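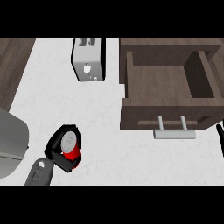
Toaster and drawer unit on white marble.

Looking after the counters at Neltley

The kitchen refits in the east wing are finished, and a lot of you now have marble counters where you used to have painted board. The questions have been coming in to the office ever since, so this month's housing item is given over to the stone: what marks it, what doesn't, and what to do when it happens anyway.

Marble is mostly calcium carbonate. Acid dissolves it. When lemon juice, vinegar, tomato or wine sits on a polished marble surface, it eats away a thin layer of the polish and leaves a dull patch. Stone people call this etching. It is different from a stain, which is color that has soaked in. Sealer helps with stains and does very little for etching. Three households have written in to say their sealed counter got dull rings under a bottle of salad dressing, and they assumed the sealing had been done badly. It hadn't. Etching goes through a good seal.

Daily cleaning is simple. Warm water, a drop of dish soap, a soft cloth, then a second cloth to dry it. Skip the bathroom sprays, anything with citrus on the label, and powdered cleansers. Vinegar and water was a fine habit on the old painted tops and needs to stop on these. Several of the "natural" kitchen sprays are mostly vinegar too, so read the back of the bottle.

For a food or coffee stain, use a poultice. Mix baking soda with enough water to make a thick paste, spread it over the mark, cover it with plastic wrap and tape down the edges. Leave it overnight. Take the wrap off, let the paste dry all the way through, then wipe it away with a damp cloth. One round often lifts half the color and a second gets most of the rest. For oil the method is the same, but be patient – cooking oil can take four or five rounds. Rust from a wet can or a cast iron pan is the hard one. Baking soda won't move it, and the rust removers sold for sinks are usually acid. Report rust marks to the office and we'll put you on the list for Brundska, who supplied and fitted the stone.

Etch marks have to be repolished. Brundska will do this during their regular visits for anyone in the first 2 years after fitting. After that it is a paid job. Small dull spots can be worked at home with a marble polishing powder and a damp felt pad, and Mollora Hardware keeps a small tub behind the register. Try it in a back corner first. If your top is honed (a soft, flat finish, no reflection) do not use polishing powder on it at all, or you will end up with a shiny spot in the middle of a matte counter.

Sealing comes up more than anything else. The tops were sealed once at the workshop and once after fitting. To see if yours needs doing again, put a spoonful of water on the counter near the sink and leave it for ten minutes. If the stone underneath has gone darker, it's time. If it looks the same, leave it alone. More sealer than the stone can take will dry on top as a haze, and the haze is a nuisance to get off. The office has bottles of Jadoon stone sealer to lend, along with cloths and gloves. Sign one out, use what you need and bring the rest back the same week.

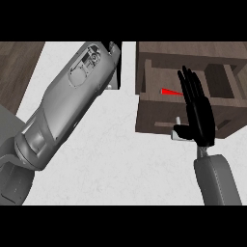 Applying it takes less than an hour. Clear the counter and wash it the night before so that it has time to dry. Open a window. Wipe the sealer on in small sections, wait as long as the label tells you, then buff off whatever is left with a dry cloth. Don't let it dry by itself. Keep water off the counter until the next day, and keep food off it as well.

Heat is a smaller worry than most people think, but it is still a worry. Marble will usually stand up to a warm plate. A pan straight off the burner can shock the stone and open a hairline crack, most likely near a cutout where the slab is narrow. Use a trivet. Toasters and kettles are fine where they are, though crumbs and grit collect under the feet, and dragging the appliance forward will scratch the polish. Lift it. The same goes for drawer units, bread bins and microwaves. Felt pads cost very little and we have a box of them at the front desk if you want a few.

Knives and cutting: use a board. Marble is softer than a steel blade, and you will ruin both.

Do not sit or stand on the counters. The overhangs are not supported, and we have already had one break on the second floor when somebody climbed up to change a bulb. The replacement piece came to 975 dollars with labor, and it doesn't quite match the slab next to it. Every slab has its own veining and the original batch has gone. If you need a bulb changed and can't reach, call the office and we'll send someone with a ladder.

On the cost of the whole project, which some of you asked to see: the stone and fitting came to 3,667 dollars per kitchen, paid out of the building reserve. Monthly charges do not change this year. The full accounts are in the binder by the mailboxes.

The west wing kitchens are next, starting in July. Yiğit Erdem will be going door to door beforehand to measure and to ask which finish you would like. He needs clear access to the wall behind the stove and the cupboard under the sink, and fifteen minutes of your time. If you are undecided on the finish, honed marble hides etching better and polished marble is easier to wipe clean. There are samples of both in the lobby, and you are welcome to take them upstairs for an evening to see them in your own light.

Old drawer fronts and hinges from the east wing are in the basement, free to anyone who can use them. Whatever is left goes to the dump when the west wing work begins.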